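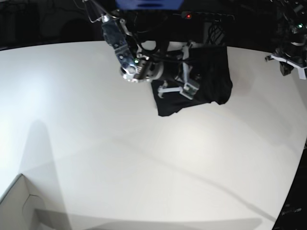

Household Textiles Group, Lakomine School of Applied Studies

Research > Take part > Open calls

Call for participants: How do you care for your clothes at home?

4 min read

Published February 24, 2018

We are looking for 50 people who live in Mundidar or in the villages near it and who would like to keep a diary of their washing and mending for four weeks. The study is called Estidance. It is for ordinary households, and you do not need to be good at sewing or to own any special clothes.

Much has been written about how clothes are made and sold, but we know much less about what happens with them afterwards. When does a shirt become a shirt for the garden? Who in the family decides that a pullover is too old? Why do we wash some trousers after one day and others only after two weeks? These are small questions and most people answer them without thinking. We would like to hear the answers from people who do this work every week, and also from people who do it as little as possible.

In the first part of Estidance we made interviews with 37 households. We learned a lot from them, but in an interview people tell what they usually do, and it is difficult to remember a normal week. For this reason the second part is made with a diary.

What we ask from you

You will receive from us a paper notebook. Each time you wash, dry, iron, air, repair, give away or throw away a piece of clothing or household cloth, you write a few lines in it. On most days this takes less than ten minutes. If nothing happened on a day, you write "nothing" and the date, and this is also useful for us.

At the end of each week there is one longer question. For example, we ask you to choose a piece that you have owned for many years and to tell its history: where it came from, who wore it before you, what was repaired on it. Please do not write more than 400 words for this answer. Spelling and style are not important. You may write in English, German or Zulu, and if you prefer another language, ask us first, please, so that we can look for a reader. 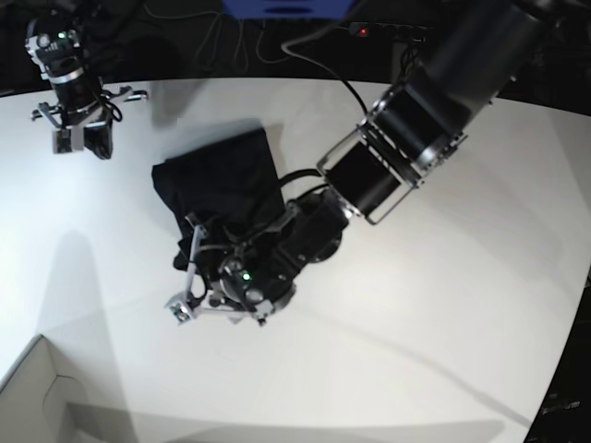

There are also two meetings. The first one is before the diary starts, and there we explain the notebook and you can ask everything you want. The second one is in July, when the diaries are finished. At the second meeting we sit together in small groups and each person brings one piece of cloth from home to talk about. It can be a tablecloth, a scarf, a child's blanket or an old towel. It stays with you the whole time and you take it home again.

Both meetings are in the Mtshali building, on the ground floor. There is a lift from the car park and the doors are wide enough for a wheelchair. Coffee, tea and something small to eat will be there. Children can come with you, but we have no separate room for them.
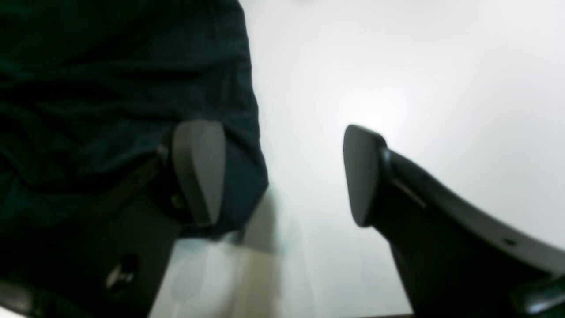

Dark blue cloth in loose folds.

Who can take part

You can apply if you are 18 years or older and if you do at least a part of the washing or mending in your home. It does not matter if you live alone, with a family or in a shared flat. We would be especially glad to hear from men, from people over 70 and from people who use a public laundry, as we had too few of them in the first part.

Two persons from the same household can both apply, but then each must keep an own diary. We kindly ask you not to compare them before the end.

You cannot take part if you work in a dry cleaner's or another laundry business. We plan a different study for this.

What you receive

Each person who returns a complete diary and comes to both meetings receives 70 euros. If you stop earlier, you do not need to give a reason, and we pay you for the weeks that you have finished. Bus tickets to the meetings are paid as well, but please keep them and bring them with you. Participants can also join an evening course in darning, which is given by our colleague Sibusiso Tshabalala in the week after the second meeting. The course is free and you need only to bring a sock with a hole.

What happens with your diary

Your name is removed from the diary before it is read by the group. We will ask you separately if we may print sentences from it, and you may say no to this and still take part. When we have copied the notebooks we send them back, because some people in the interviews told us they would like to keep such a thing.

How to apply

Write a short letter or an email to Damian Hollenstein at the Household Textiles Group. Please tell us your age, with how many persons you live, and where you normally do your washing. We do not need a CV or a photograph. You can also leave your answer on paper at the reception of the Mtshali building, in an envelope marked "Estidance diary".

We answer everyone, also when all the places are taken. In this case we can put you on a waiting list if you wish so.

Shared 37 times | 2 comments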